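Tips for working beside the robot, from the housekeeping workshop at Luldale

Since October our two-armed robot does a part of the evening tidying in the guest corridors and washrooms. I was asked to write down what we learned, so that the new colleagues do not need to learn it again. We practise everything first in the simulator, then on the real floor.

## Before the shift

- Walk through the room once yourself. Pick up small dark things, they are easy to miss near the robot's base.
- Put the cleaning cloths on the trolley and never on the sink.
- Write in the shift book which rooms are ready. Anjana Jayawardena reads it at 2 and plans the route from it.

## Cables

Loose cable was our biggest loss of time. Before, each of us coiled it in his own way, and the next person had to undo it. Now we have one rule for people and robot: wide loops, laid flat, no knots.

Keep the cable near the box it belongs to, and close to the wall. The middle of the floor stays free, for the wheels of the trolley and for your feet. If the cable is thin, take it with a light grip and guide it – do not pull.

The practice room has a box by the left wall and the sink at the far end. For the cable exercise we use the left gripper and keep the right one up and away. 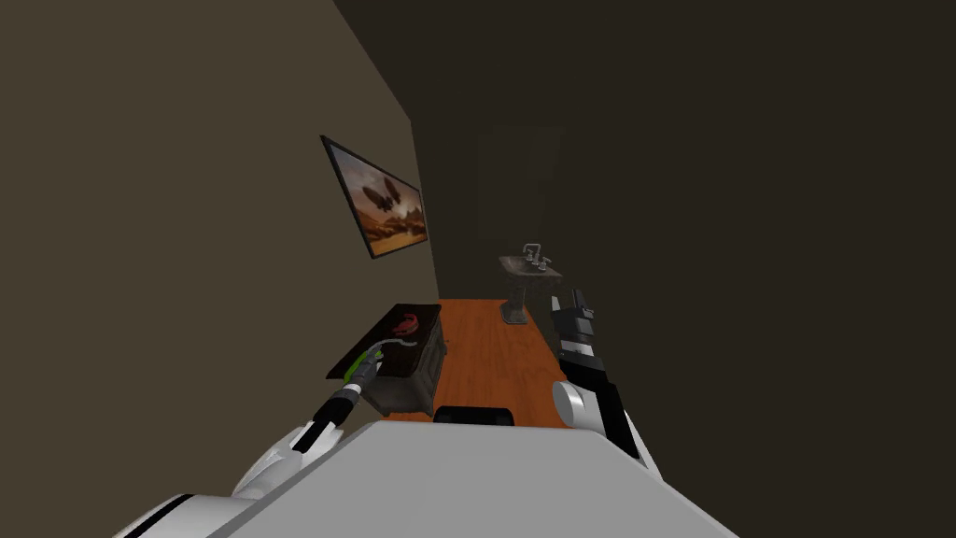 ## What is different for us

The carrying and bending is less, and my back is thankful. But there is more checking and more writing, and this was not easy for everybody. Rafsan Bandara worked 25 years with only a mop and a radio, and he asked for the training in small pieces. We do it now like this, 44 minutes and then tea.

Some tasks we kept for ourselves. Taps, mirrors and anything a guest has left behind are done by hand.

## If it stops

1. Stay where you are and look at both arms.
2. Press the stop button before you reach for anything.
3. Call Kazue Ebihara, also for a small problem.
4. Note the room and the hour in the shift book.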